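Speaker notes – Packing the Bag, Moltidden community kitchen, Tuesday session

Welcome everyone in and let them find a chair before starting. Say how lovely it is to see so many of them (we set out 40 seats, so do encourage people to come forward). Begin with the table, because I always begin with the table. You want a clear, pale, plain surface where you can lay your shopping out and see it. 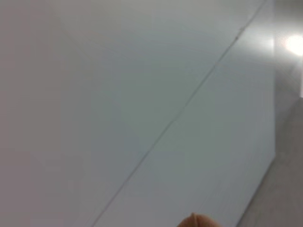

Page last changed: February

Talk for a minute about joins. Two tables pushed together give you a lovely big space, but crumbs and flour do gather in any gap – run a damp cloth along it first, then dry it. Mention the Harkeo handout, 118 copies by the door, and please take one for a neighbour.

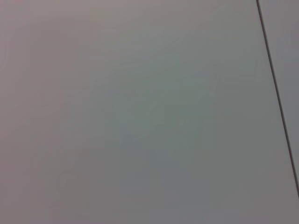
Weight is where most of us go wrong, me included. A bag of potatoes, 900 grams of flour and a few tins soon add up, and they want to be at the bottom, spread evenly. Before anything goes in, put it all down in front of you. On a grey-white surface like this one, with just the one dark line running down the side, even a stray grape has nowhere to hide. Then sort into heavy, firm and soft, and take your time over it.

Pause for a sip of water. Ask who still has the jute bag from the Drurnelo fair – there were 300 given out, so hands should go up!

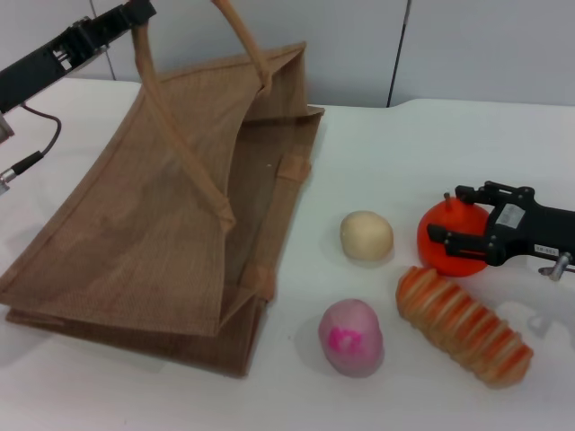

Jute bag on its side, toy food waiting on the table.

Bread goes in last, always, and tomatoes just before it. Hold one handle up while you load, so the mouth stays open. Then invite people up to have a go, two at a time, and put the kettle on at half past three.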